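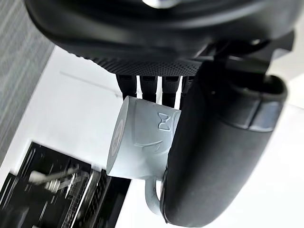 Dzifa Bonsu
February 20, 2019

1/ I have lived with a dishwasher for many years and now I live without one. In the new kitchen in Garel there is only a sink, but it is a very good sink. I want to write down what I have learned about drying dishes, maybe it is useful to somebody with a small kitchen.

2/ First, the big drying rack from my old apartment is gone. It took a lot of space on the counter and there was always some water under it. I gave it to my cousin Kwame Kwofie, who has more counter than me. In its place I have bought a rack with steel rods which lies over the sink, so the water falls directly down the drain. I paid 11 dollars for it in a shop on the Pradis road. 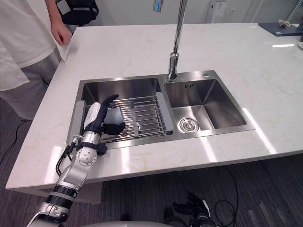
3/ Measure the sink before you buy! I did not do this the first time. The rods must reach from the front rim to the back rim or from side to side, and the ends need something flat to stand on. My first rack was too short and it fell in with two plates on it. The plates survived. I returned the rack.

4/ If you have a double sink, you must decide which side is for washing and which side is for drying. I thought this is a small question, but I changed my mind several times. With the rack on the big side I can dry a whole dinner, but then the pots must be washed in the small side and I wet my sleeves.

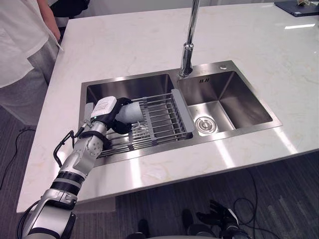 Rack on the left, the bigger side.

5/ With the rack on the small side I have all the big side free for pots. There is less room for drying, so I dry in two rounds and put the first round away while I wash the second. For one or two persons I find this better. When guests come I go back to the other way. 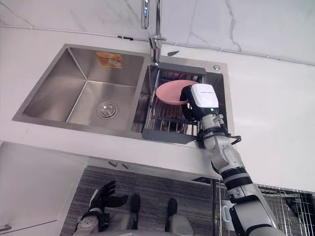 The pink bowl over the small side.

6/ Bowls should not lie flat on the rods with the opening up, because the water stays inside. Lean them or turn them over. A mug I put upside down, and after some minutes I wipe the ring on the bottom, where a little water always remains.

7/ For cleaning the rack: warm water, a drop of soap and an old toothbrush between the rods. The places where the rods go into the gray ends become dirty first. I do it every 7 days, together with the drain strainers.

8/ One thing I still have not solved is the cutlery. Small spoons fall through the rods. Now I put them in a tall glass, but the glass then collects water at the bottom. If you have the same kind of rack, please write to me what you do with your spoons.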